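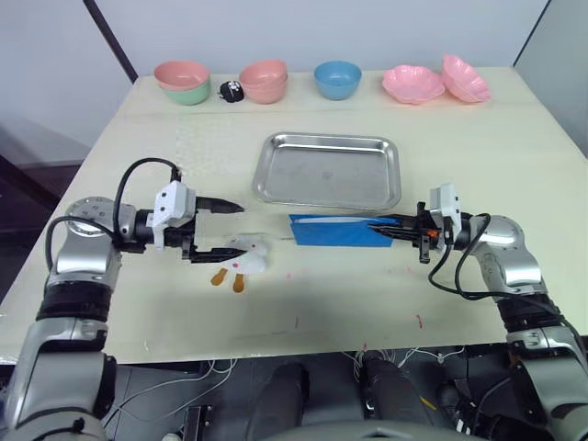
Practice Tray Set, stainless — Brerard

Rectangular tray, rounded corners, raised rim. For instrument handling practice, packing practice, sorting at the bench, whatever you need a flat tidy place for. Sold on its own or as the full set with instruments and pouches.

Code: 3429
Stock: in at Clescombe, low at Rutherford
Dispatch: order before 3pm, goes same day

Full set has:
tray
scissors, ring handle
clamp, slim, ring handle
forceps, ring handle
scalpel handle (handle only — blades NOT included and we don't sell them)
pouches, paper with blue border, box of 100

Everything in the set is for training and demonstration. Not supplied sterile, not for clinical use. If you need clinical stock ring us and we'll point you to someone who does it.

Finish

Plain metal, no coating. Will mark. Trays get scuffed after a term of students sliding things in and out and that's normal, we don't take them back for it. Wash in warm soapy water, soft cloth, dry straight away or you get spots. No wire wool please. Dishwasher is OK but put it on the top rack and leave some space round it.

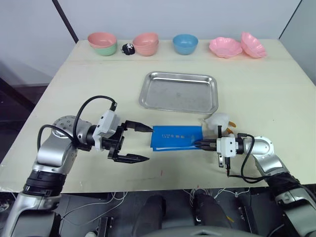 Pouches are also sold separately, same box of 100. Keep them flat and keep them dry. They crease easily and a creased one is a pain to fill, so dont stuff the box in a drawer under other things. Open one end, handles in last, fold and press along the seal. If you're teaching a group allow a few spares each, the first ones always go wonky.

Returns on pouches only if box is unopened.

Laying out

Ring-handled pieces are best put in at a slant with the rings towards whoever is picking up. Gives your fingers somewhere to go and the tips stay off the rim. Leave a gap between each.

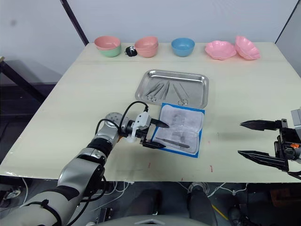

The scalpel handle is the piece people lose. It's thin, it slides under paper, it gets thrown out with the used pouches. Lay it on top of the pouch at an angle, clear of the ringed ones, and it stays in sight — scissors, clamp and forceps can share the tray quite happily. Replacement handles are on the spares page, or add one to your order in the notes box.

Questions we get

Does the tray stack? Yes, empty ones. Put a sheet of paper between if you care about the finish.

Lid? Not for this one. Nurow do a lidded tray, different size, different page.

Can I swap the clamp for another pair of scissors? Yes, same price, say so when you order. Ask for Angelica if phoning.

Left handed scissors? To order only, 7 working days, sometimes quicker.

Schools and colleges

Invoice terms 30 days with a purchase order. Ebony Whitcombe looks after education accounts, send her the PO and a delivery address with a contact name on it. Deliveries with no name keep coming back to us in August when recption desks are shut.

Collection from the Clescombe counter, bring your order number.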